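Plundthorpe Display Hands: Gallery

Posted by Liette Gosselin
July 13, 2026

Anyone who has dressed a shop counter or a small museum case knows that display hands take a beating. They get handled more than the goods do. Watches go on and come off, sleeves are tugged into place, and the fingers pick up whatever was on the table. The entries on this page cover hands that have seen plenty of use and are waiting to be cleaned. 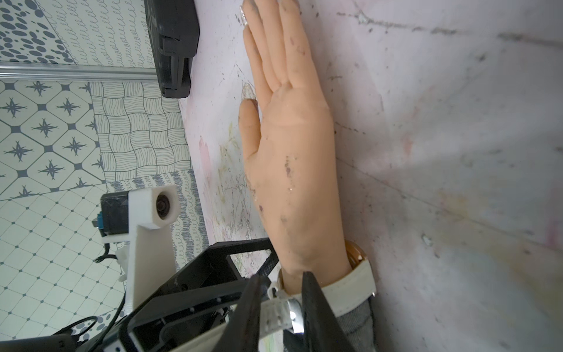 Watches are hard on a hand. The strap has to be passed around the wrist and buckled, and the person doing it usually steadies the knuckles or the base of the thumb with their own fingers. Grime collects in those places first. Gwilym Gape, who dressed our counters up to last December, always put the sleeve on before the watch and left the cuff pushed back so the dial would show. I still work in that order.

A white strap is the least forgiving kind to show on a hand that needs washing. Take it off and wipe it separately. Do the same with the buckle, and dry it before it goes back in the tray.

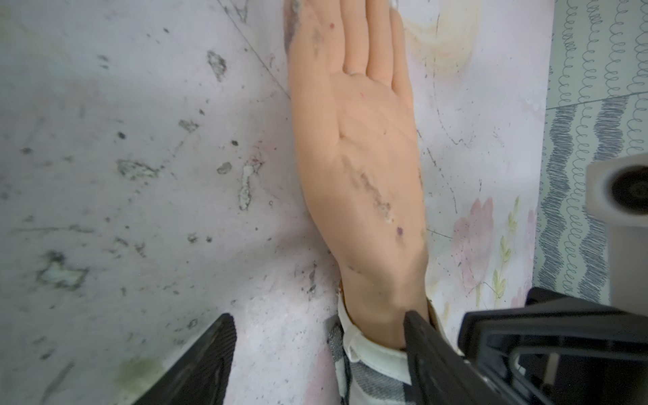 4 min read

Palm up, the creases are the problem. Gray dirt settles in the middle of the palm and down toward the heel, and some of it has started to flake. The small purple spot low on the palm and the tiny red dot near the index finger are on my list for spot cleaning. I have no idea yet whether they will come out.

The checked sleeve stays in the Etby box with the other shirt pieces. Cuffs get folded back before a hand is cleaned, and anything with a mark on it goes in the wash.

Mild soap and lukewarm water are all I use on rubber. Solvents can leave the surface tacky, and a stiff brush will roughen it. Work along the creases with a soft cloth and leave the hand on a towel overnight.

Catalog numbers 714 and 731 will be added to this page once they are back from Morgan. Questions about the Plimau stands should go to the front desk.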